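1/ Long one tonight, sorry in advance! Our after-school robotics club has been back for a few weeks now and I promised the parents at Lullside I'd post about what the kids are up to with the arm (they named her Dora, by a vote that got quite heated).

2/ The job this term is pick and place. Blocks and small bits on the table, a bowl, and the students write the moves themselves. Vibeke Ketilsson runs the coding half, I mostly find extension cords and say "have you saved it?"

3/ Getting the gripper lined up over something as small as the blue block is a whole afternoon's work, and I don't think I appreciated that before. A hair too far one way and the fingers come down on top of it. The grade 9 group has been so patient, I'm really proud of them.

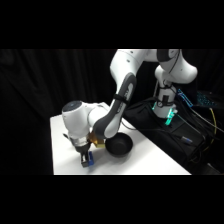
4/ Jahangir Munshi asked how many practice runs we've logged since July. It's 2,756! My guess was 200, which got a good laugh from the back row, and fair enough.

5/ Next up is the Kombo meet, where they'll have to sort by colour as well, so we're slowly working on that (the yellow pieces are giving us grief under the classroom lights).

6/ If you've got a kid who'd like to join, there's still room on Thursdays. Message me here or catch Vibeke at pickup, and please send a snack, they get so hungry.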